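Musyoka Makokha has taught evening cookery for 13 years, and he still starts every new group with an onion. He hands one to each person, says very little, and watches how they cut it.

"I learn more from that than from any form they fill in," he says. "I can see who is scared of the knife and who is in a hurry. Some people have been cooking for their family every day and they are faster than me. I have to find something else to teach them."

The classes run under the name Chege, in two rooms above a shoe repairer's. Makokha took them over from Idrisa Mwakalinga, who had begun with a single course in soups and beans and wanted to go back to restaurant work. There was no handover to speak of. Mwakalinga left him the keys, a phone number for the gas engineer and a folder of recipes, most of them without quantities.

"It said things like 'enough coconut milk'. I rang him up and asked how much was enough. He said, until it looks right. So I spent the first winter writing it all out again."

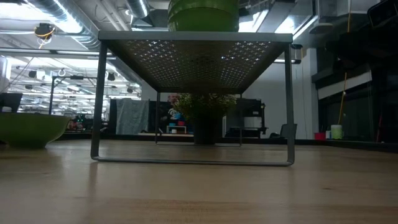 He is firm about the size of the groups. There are 20 places on a course and he won't add more, even in August, when the waiting list is at its longest. A larger class would mean people standing at the back, and he doesn't think anyone learns to cook by standing at the back.

Money comes up a few times as we talk. The rent has gone up and so has oil. Last year he applied to a local fund called Janadico and got 3000 pounds, most of which went on a new extractor fan.

"Very boring, a fan. But the old one was so loud that I was shouting all evening. I would go home with no voice. My wife liked it, I think."

What do people find hardest? He thinks for a while before answering. Rice, he says, and then salt.

"With rice they keep lifting the lid. With salt they wait until the end, then they put in too much. I tell them to taste at the start, when it isn't nice yet. They don't like doing that. They think tasting is for when the food is ready."

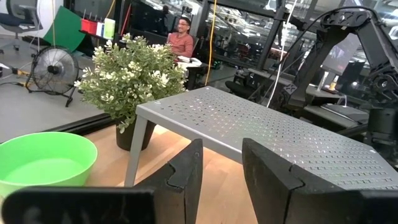 He grew up with an aunt who sold chapatis from her front step, and his first job was rolling them before school. He didn't enjoy it. He trained as a bookkeeper, worked for a packing firm called Lonemix and cooked only at weekends. The teaching began as a favour — Mwakalinga was ill and needed someone for a fortnight.

"I was terrible. I talked the whole time. A lady at the front asked me to please stop so she could listen to her pan."

He kept the office job for another 2 years before giving it up.

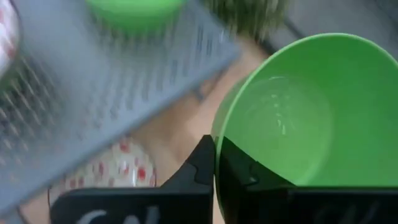
The next course begins on 20th February and covers cheap weekday suppers: lentils, eggs, cabbage, a fish stew if the price is sensible. He has dropped the baking evening, which always ran late and made people miss their bus. Bread may come back as a course of its own, on a morning.

I ask if he cooks when he gets home after a class.

"Toast," he says. "Sometimes an egg on it."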